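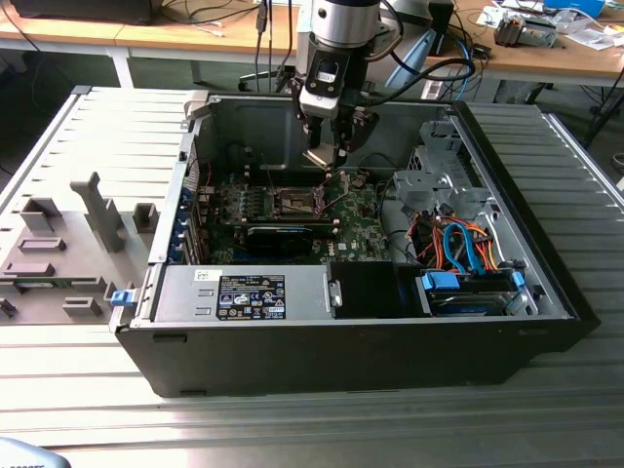 Holmgren reckoned we'd picked the wrong kit to review, and told us so before we'd even unpacked it. The gist was that a gripper kit sold for teaching ought to be judged on teaching jobs, like stacking and sorting, and that if we pointed it at the inside of a PC we'd only find out what the makers could have told us for free. Fair enough! But the brief for our module said "a task somebody would want doing", and none of us has ever wanted a block stacked. So old computers it was, and I'm glad we stuck to it.

The kit is the Virkano, which you buy as a two-fingered gripper with a wrist mount, a bundle of leads, the control software and a slim printed guide. It comes without an arm (we used the one the department already has). The price to colleges is 508 euros, or 400 if you leave out the second set of fingers. We paid the full whack and I'd do it again, for reasons I'll get to under fingers.

Getting it going

The guide says an afternoon. We took two, and most of the second one went on the software, which kept forgetting which port it was on. Once we'd set the port by hand in the settings file it behaved. The settings file isn't mentioned in the guide at all, by the way. I found it by poking about in the install folder, and if you're reading this because yours won't connect, look there first.

Bolting the thing on was easy. Leads were more of a worry. You need a good bit of slack so the wrist can turn, but slack loops love to catch on the edge of a metal case, so we ended up redoing ours several times. A couple of clips in the box would have been nice.

What we asked it to do

We wrote down 5 jobs from taking a desktop apart and rebuilding it:

Lift a memory stick out once the clips are open
Put a memory stick back
Pick a processor up out of an open socket
Pull a SATA cable off a drive
Open a plastic drive latch

All of them were done with the tower lying on its side and the cover off, so the arm could come straight down from above. I did the steering for most of the runs and the others took turns watching the clearances and shouting.

How it got on

It managed 4 of them often enough that I'd call them done. The latch surprised me. I'd expected the fingers to slide off the plastic, but if you come at it slowly and nudge with one finger instead of pinching, it goes over sweetly. Cables were fine too, as long as you grab the plug and leave the wire alone (I did not leave the wire alone, first go, and we now have a spare SATA cable that isn't much use to anyone).

Lifting memory out was good. Putting it back was the one that beat us. You've got to press down quite hard and dead straight, and the Virkano has no proper sense of how hard it's pushing, just a rough number that wobbles about. We gave up before we cracked a board.

The processor was my favourite. It's a nerve-racking thing to hover over, even when the computer is scrap, and I held my breath every single time. Dropping the speed right down made all the difference.

Fingers

The standard pair are a bit fat for tight gaps. The second set are narrower and have a softer tip, and we used those for nearly everything after the first session. If your college is tempted by the cheaper bundle, please don't be.

Help and spares

Support goes through a dealer, Tadesau, and they were friendly but slow over the port problem. The reply turned up after I'd fixed it. Spare tips can be ordered singly, though, and ours came well packed with a handwritten note about which way round they go, which I thought was lovely.

Would I recommend it?

For a project like ours, yes, with the narrow fingers and a patient person on the software. For anything that needs firm pushing I'd wait. Pramberg has asked to borrow the kit next term to try it on printers, and I've left our settings file on the shared drive with notes, along with the speeds we used for each job. The slow speed is the one marked "socket".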